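Buy the phone you were going to buy anyway

Mar 11, 2025

Every year in the weeks after the big phone launches I get the same question from people at work, and every year I give a duller answer. They want to know which one to get. I ask what is wrong with the one they have. Usually the battery is tired, or the storage is full, or nothing at all.

I've been writing this column long enough to have seen the same advertisement several times over with different music. A person on a mountain, a person in the rain, a person coming home and throwing a coat on the bed, all of them holding the phone that will fix whatever was wrong with last year's.
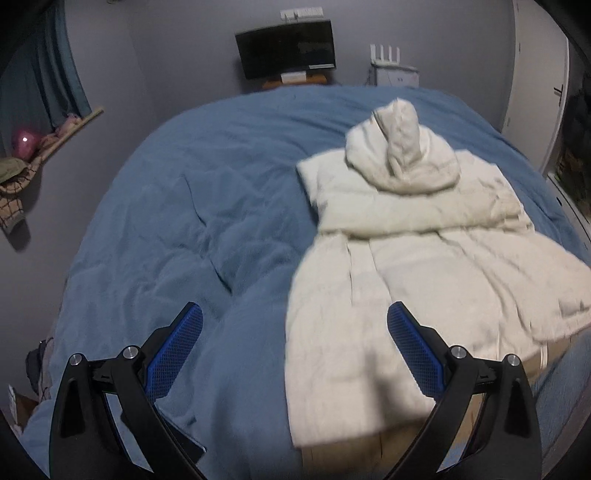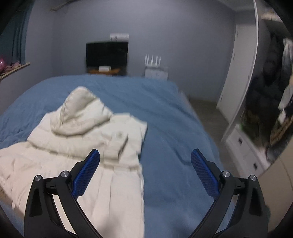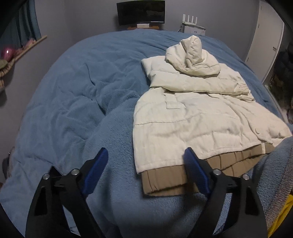 According to Léonie Maillard, I am being unfair to the ads, and people know perfectly well that a commercial is a commercial. She wrote to me after my December piece to say so. Her view is that rivalry between phone makers keeps prices down and that a bit of name-calling is the cost of having more than one company in the business.

I agree with half of that. Competition is good. I would much rather have Truveck and Varnar fighting over me than have either one on its own. But I don't think the name-calling is competition. It sits beside the competition and takes attention away from it.

Take the last round. Truveck put out a spot making fun of the Varnar phone's slow charging. Varnar answered with one about Truveck's camera bump, which does rock on a table if you try to type on it. Both ads were funny. I laughed at the second one. Then I went and read the spec sheets, and the two phones charge within a few minutes of each other, and both of them have a bump.

What neither company put in an ad was how long it will keep sending security updates. Truveck promises 7 years on its top model and 3 on the cheaper one, and you have to go through the support pages to find the second number. Varnar lists its figure by model number, so you need to know your model number before you can learn anything. This is the most useful fact about a phone for anybody who plans to keep it, and it is treated like the fine print on a ladder.

The same goes for repairs. My neighbourhood still has one independent repair counter, and last fall I took in a Mundidel with a cracked screen. The quote was $125, part included. The maker's own service centre wanted over twice that and would have kept the phone for a week. I paid the counter. The phone now shows me a warning about an unrecognized display every time it restarts. The display is fine. The warning is there to make me feel I've done something foolish, and I would like to see a rival make a commercial about that. None of them will, as far as I can tell, for the simple reason that most of them do it too.

I don't want to overstate this. The phones are good. The one in my pocket is four years old, and it takes better pictures than any camera I ever owned. It finds my way around cities I don't know and it has never lost a message. When I drop it I'm annoyed for a minute and then I pick it up. If you had shown it to me when I was a student I would have handed over a summer's wages.

That is partly my point. When the products were bad, a yearly comparison told you something. One phone had a keyboard that worked and another didn't. One lost its signal if you held it the wrong way. You could read a review and save yourself two years of grief. Now the reviews run to thousands of words and the honest ones end by saying that either is fine.

Aubert is the company I'd watch, if I had to name one. It doesn't sell well here and you won't find it in most of the carrier stores. Its phones are thicker and the cameras are ordinary. But the battery comes out with a coin, the update promise is printed on the side of the box, and it sells the screen as a spare part with a sheet of instructions. I borrowed one for a month. I missed the zoom, and the speaker is poor. I also got used to it by the second weekend – which I suspect is true of nearly any phone sold today.

So my advice hasn't changed. Get the battery replaced first and see how you feel. Clear out the old videos. If you still want a new phone, set a price before you go into the store and look up the update period for the exact model, the cheaper version included. Check whether someone near you can fix it. Ignore the trade-in offer until you've seen what the phone costs without it, as the two numbers are usually worked out together.

And if you just want the new one because it's new, go ahead. It's your money. I'd only ask that you not tell me it was the camera.

The ads will be back in a few months. I expect Varnar will go after Truveck's hinge, and Truveck will find something to say about the colours.

Comments (3)

Monique Poulain
You could have said more about the carriers. I was told my old phone "wouldn't be supported" on the new plan. I put the SIM in at home and it worked the first time.

bluelinecommuter
The repair warning drives me up the wall. Mine comes up in the settings menu as well, with a little red dot that won't go away.

G.T.
Four years is nothing. Mine is six and the only thing wrong with it is the charging port, which I clean with a toothpick. Agree on Aubert, but try finding a case for one.

Contact the editor | Letters policy | Copyright 2025, all rights reserved | Back to top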